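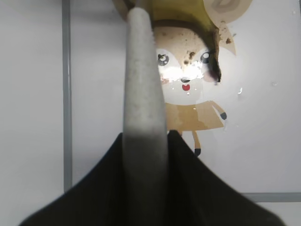 Setting the Ripening Timer on the Senari 506

4 min read

We use cookies to remember your preferences. Accept | Manage settings

Section 4. Ripening and holding fruit

The Senari 506 is a countertop cabinet for ripening bananas, pears, mangoes and avocados. Complete Section 2 (leveling and first power-up) before you begin.

1. Wipe the inside with a damp cloth and let it dry.

2. Slide the shelf into the lower rails. For bananas, take the shelf out and fit the hook to the ceiling of the cabinet.

3. Load the fruit. Leave a finger's width between pieces and keep the rear vent clear.

4. Close the door until it clicks. The door light goes off.

5. Press MODE until RIPEN shows on the display.

6. Set the time with the plus and minus keys. For green bananas, start with 60 hours. Hard avocados may need longer.

7. Press and hold START for 2 seconds. The fan comes on at low speed.

Note: Bananas, pears and avocados give off ethylene gas as they ripen. Opening the door lets it out and slows things down – once a day is enough for checking.

Caution: Do not load fruit with split skin or mold. Remove any spoiled piece at once and wipe the shelf before restarting.

8. When the timer ends, the cabinet changes to HOLD. Take out bananas that are ready to eat. Pears and avocados can go in the refrigerator at this point.

Note: If the power fails, the timer keeps its setting for 4 hours. After that it must be set again from step 5.

Caution: Unplug the cabinet before removing the fan cover. Do not rinse the cover under running water while it is attached.

Text revised in May by Sidra Tarar.

Related guides
Replacing the door seal
Cleaning the fan cover
Display codes and what they mean
Storing the cabinet over winter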